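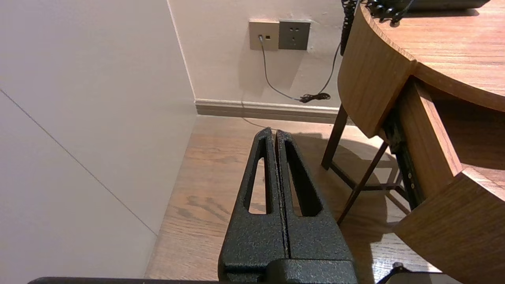 Greifer am Handgelenk läuft wieder. Kurz runtergeschrieben, bevor ich es vergesse, beim letzten Mal hab ich nämlich nichts notiert und durfte alles nochmal suchen.

Lesezeit: 4 Minuten

Also. Symptom war: Finger fahren zu, Steuerung meldet "Teil gegriffen", obwohl nichts dazwischen ist. Nicht immer. Jedes dritte, vierte Mal vielleicht. Nour Masri hatte sofort den Nullpunkt im Verdacht, ich die Handkamera. Sie hatte recht, wie meistens.

Die Finger sind die schwarzen mit dem Langloch, pulverrauhe Oberfläche. An sich gut, das Langloch ist nützlich, weil die Handkamera da durchschauen kann und man noch was vom Boden sieht, wenn der Greifer vorne im Bild hängt. Aber: die raue Oberfläche sammelt Staub, und zwar genau an der Stoßkante. Feiner Abrieb, man sieht ihn kaum. Mit dem Fingernagel merkt man ihn.

Was ich gemacht hab, in der Reihenfolge:

Strom weg vom Arm, Notaus gedrückt und gedrückt gelassen. Finger von Hand auf. Stoßkanten mit trockenem Pinsel, dann fusselfreies Tuch mit ein bisschen Isopropanol. KEIN Bremsenreiniger, das hab ich einmal gemacht und danach war die Beschichtung fleckig.

Dann die Schrauben am Fingerfuß. Links war eine locker, gut eine Vierteldrehung. Ob das der Fehler war oder der Dreck, kann ich nicht sagen, hab beides auf einmal behoben. Schlechter Stil, ich weiß – aber es war schon nach acht Uhr abends.

Danach Nullpunkt neu. Geht bei unserem Plilum-Controller so: Greifer ganz zu, fünf Sekunden warten, Wert ablesen, als Null speichern. Steht im Handbuch auf Seite 18, nur steht da nicht, dass man vorher die Griffkraft runterdrehen muss. Sonst drücken sich die Finger gegenseitig leicht weg und man speichert einen Nullpunkt unter Spannung. Genau das war bei uns drin. Seit Oktober vermutlich.

Test: 200 Zyklen leer, auf – zu – auf – zu. Keine einzige Falschmeldung. Danach mit einem Stück Pappe dazwischen, wurde jedesmal erkannt. Dann mit Papier, da wird es wackelig, aber Papier greifen wir ja nicht.

Die Spaltmessung noch: Fühlerlehre vorne an der Spitze und hinten am Fuß. Beim ersten Mal vorne mehr als hinten, also standen die Finger leicht auseinander. Nach dem Anziehen gleich. Wer keine Fühlerlehre hat, kann eine Taschenlampe dahinterhalten und schauen ob der Lichtspalt überall gleich breit ist. Ungenau, reicht aber für einen ersten Verdacht.

Zweite Baustelle, hängt nur halb dran: Anfahrt in Raumecken. In der Ecke mit den beiden Wanddosen und dem runden Holztisch fahren wir jetzt langsamer. Da laufen Kabel die Wand runter, ein graues aus der Daten- oder Telefondose und ein dünnes schwarzes, und unten über der Fußleiste liegt ein kleines Knäuel. Dünne schwarze Schnur und schwarze Finger, da ist die Tiefenmessung bei uns einfach schlecht. Hab eine Sperrzone drumgelegt, 9 Zentimeter ab Wand. Sieglinde Seidel findet das zu viel. Kann sein, probieren wir nächsten Monat mit weniger.

Und Schubladen: die mit der schwarzen Metallschiene an der Seite sind tückisch, Löcher drin, Kante glänzt je nach Licht. Finger nie von der Seite an die Schiene ranfahren lassen, immer von vorne an die Blende. Steht jetzt auch als Kommentar im Ablauf.

Wartungsintervall setz ich auf alle 2.000 Zyklen Pinsel und Tuch, Schrauben gleich mit. Schraubensicherung mittelfest ist bestellt, bei Steinbach, soll die Tage kommen. Bis dahin einen Strich mit Lackstift über Schraubenkopf und Fuß, dann sieht man sofort wenn sich was gedreht hat.

Offen: Kabel am Handgelenk scheuert bei voller Drehung noch am Gehäuse. Schrumpfschlauch drüber oder anders verlegen, weiß noch nicht. Wer da eine Idee hat, gern in die Kommentare.

Neueste Beiträge
Schrumpfschlauch, Spiralschlauch oder gar nichts?
Prakwood-Halterung nachgedruckt, zweiter Versuch
Handkamera kalibrieren ohne großes Schachbrett
Warum der Arm morgens quietscht
Notizen aus Stotham, Teil 2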